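Getport opened its Prirnley workshop to visitors on 27/11/2018. The engineer on duty said the two-armed cell, known in-house as Demar, was there to practise on soft things. "Paper is harder than metal," she said. "Squeeze too much and it creases – too little and it slides."

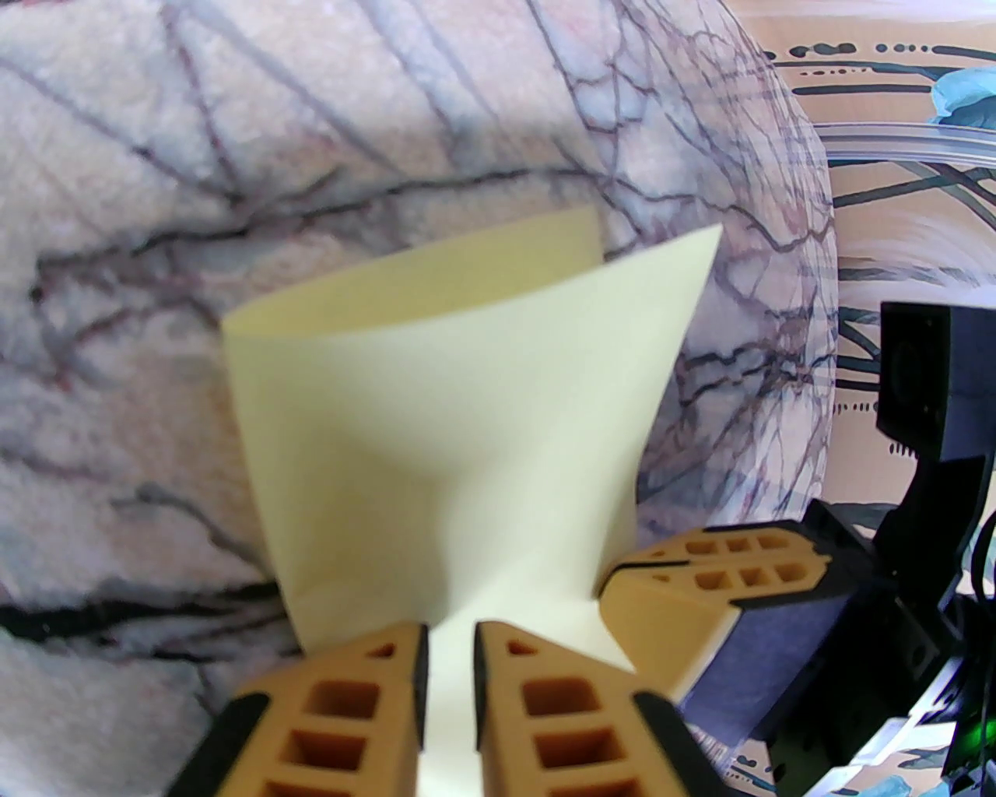

Deng asked whether a suction cup would not be simpler. She said it would, for flat sheets only.

Each session lasts 30 minutes, and the finger pads are checked after every 8.
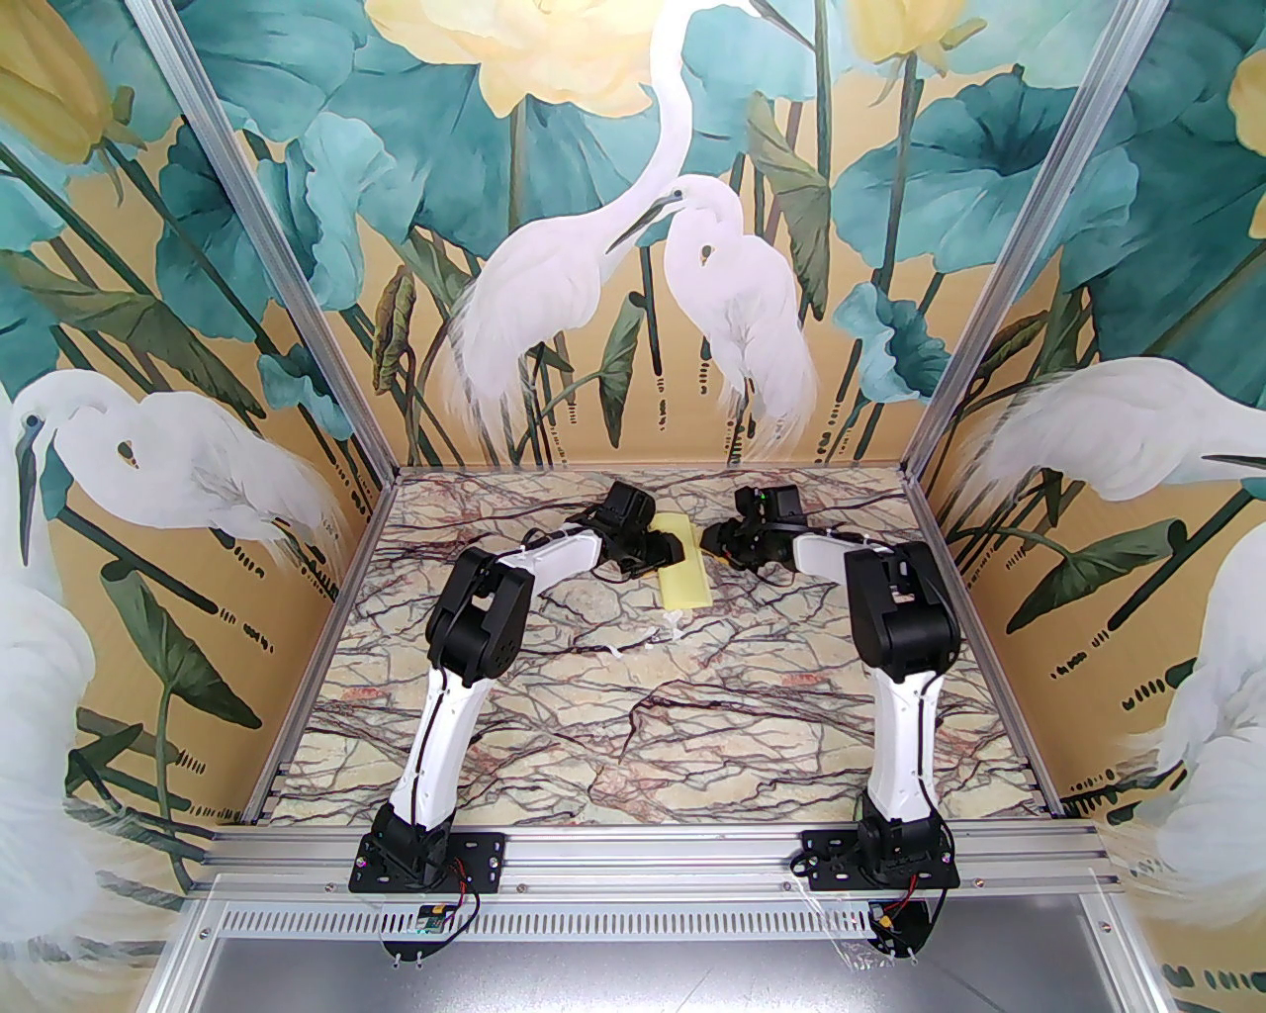 "The arms share one work area, so timing matters more than speed," she went on. The log stood at 206 sessions, and work resumes in January.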